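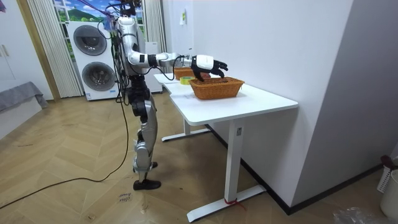
Do campers at a rally spend their money in the host town?

Most of them do, though chiefly on fuel, bread and hardware, and mostly within a day of arriving.

3.2 Where the money went

The Wivell rally takes place each October on a sheep paddock that the district council calls a recreation reserve. We handed out 400 spending diaries at the gate and got 394 back, a return rate we credit to the free sausage offered in exchange. Six diaries remain at large.

Respondents were asked to record every purchase made in the township. Many took this to include purchases they had thought about. After removing these, along with one entry for a boat, we sorted what was left by type of shop. Fuel came first, groceries second. The hardware store came third, on the strength of hose fittings, which motorhome owners seem to lose at a steady rate.

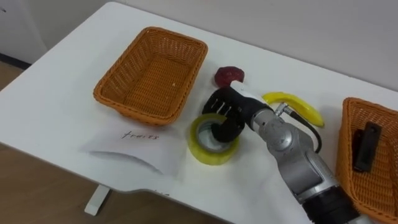 The cafes did less well than their owners had hoped. Around 80 diaries showed no cafe spending at all, and several gave the reason in the margin: the vehicle had a kettle in it. The Bouvier bakery was the exception, having had the sense to park a van beside the dump station, where a line formed every morning by 7 a.m.

Shares of diary spending were worked out by type of shop for Wivell township. The boat is left out.

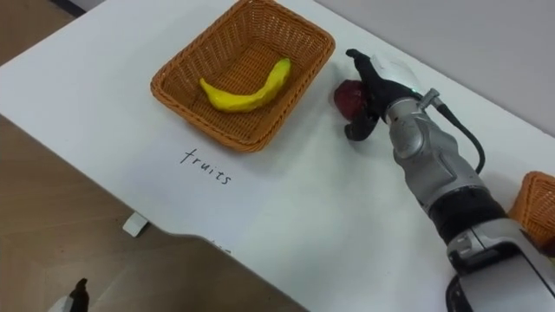 Nukero Working Group on Rural Visitors
Corresponding address: Humudik Field Office, Wivell

3.3 Limits of the diary method

A diary measures what people are willing to write down while sharing a small table with a spouse. Spending at the Wivell tavern came to a figure that the tavern, when asked, found very funny. We have kept the diary figure in our shares and advise readers to treat it as a floor.

We also followed up with 20 households by telephone. Their recalled totals were higher than their diaries in all but two cases, and hose fittings were again mentioned without prompting.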